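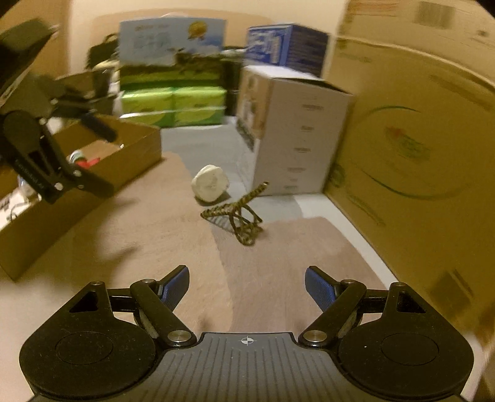
Pallwood PW-3 In-Ear Monitor System

Wireless stereo monitoring for singers, dancers and backing musicians. One rack transmitter, up to three bodypacks on the same mix.

The PW-3 is built for performers who move. The bodypack sits flat against the lower back and locks into its belt clip with a quarter turn, so it stays put through floor work and quick costume changes. The antenna is flexible and can be bent along the waistband without loss of range. Most touring vocal groups run one transmitter per member. Smaller acts and rehearsal studios often share a transmitter between singers who take the same mix.

Transmitter

Half-rack steel chassis, front-mounted or rear-mounted antennas. Two balanced combo inputs, switchable between stereo and dual mono. In dual mono the performer sets the balance between band and own voice at the pack. The scan function lists open channels in order of signal quality and sends the chosen one to the pack by infrared — hold the two windows facing each other until the pack display stops blinking.

Bodypack

Metal housing, locking headphone socket, recessed volume wheel. The limiter is on by default and can be turned off in the menu, although we do not recommend this for stage use. Battery door opens from the bottom.

Specifications

Operating range, line of sight: 100 m
Signal-to-noise ratio: 90 dB
Modes: stereo, dual mono, mono
Bodypack power: 2 AA cells, alkaline or rechargeable
Headphone connector: 3.5 mm, threaded
Order number: 2569

In the package

Transmitter, one bodypack, two antennas, power supply, rack ears, belt clip. Earphones are sold separately. The PW-3 works with the Temlow single-driver and dual-driver models as well as most custom molds.

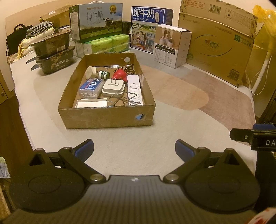 Khrystyna Ostapchuk: We used four packs on one transmitter for a showcase in March and had no dropouts. Is three a hard limit?

Reply from Pallwood: There is no hard limit, as packs only receive. Three is the number we test and support. Above that, check each pack for channel drift before doors open.

Setup notes

Place the transmitter within sight of the stage and keep it at least an arm's length from other transmitters. Run the scan after the lighting and video walls are switched on, not before. For outdoor festival stages, repeat the scan at changeover — other acts' equipment will have moved or been powered up.

Extra bodypacks and the directional antenna are listed under Accessories.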